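I've spent most of April inside one small corner of our planner at Trovberg, and I want to write it down while I still remember why I did things (I know from bitter experience that by summer I won't). The kitchen table is where it all gets tried out, so most of my thinking happens with a toy banana somewhere in it. 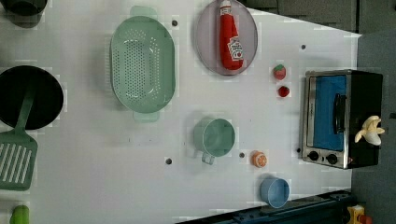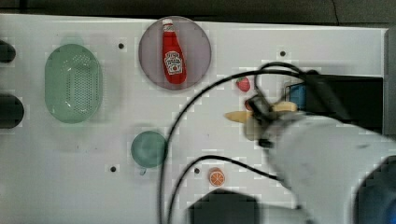
Lukian Derkach thinks I'm solving the wrong half of the problem. Put the effort into the grasp scores, he wrote under my last post, and the planner will stop getting itself into corners, because most of the ugly paths begin with a grasp that should never have been offered to it.

He has a point, and I've been chewing on it over a lot of tea! Our old pipeline, which we call Lestulum, picked the best-scoring grasp first and only then asked whether the arm could get there without brushing past everything else. If the answer was no, it went back for the next one, and the next, and each time it threw away all the collision checking it had just done. On a bad layout it could sit there for 20 seconds, which feels like an age when you're standing beside it with your arms folded.

So the new version keeps the checks. It takes the top 4 grasps together, grows one search tree towards all of them, and lets whichever is reached first win, with a small penalty so that a poor grasp can't sneak in just by being close. I replayed 681 saved layouts through both versions overnight, and the median planning time came down to 600 milliseconds, which made me very happy over breakfast.

What I haven't sorted out is the cables. The collision model knows the arm and the tabletop things well enough, but a cable is still a fat cylinder glued to the wrist, and anyone who has watched a real one swing will know how far that is from the truth. I'd like to try a short chain of spheres next, and then go back to Lukian's grasp scores with a clearer head.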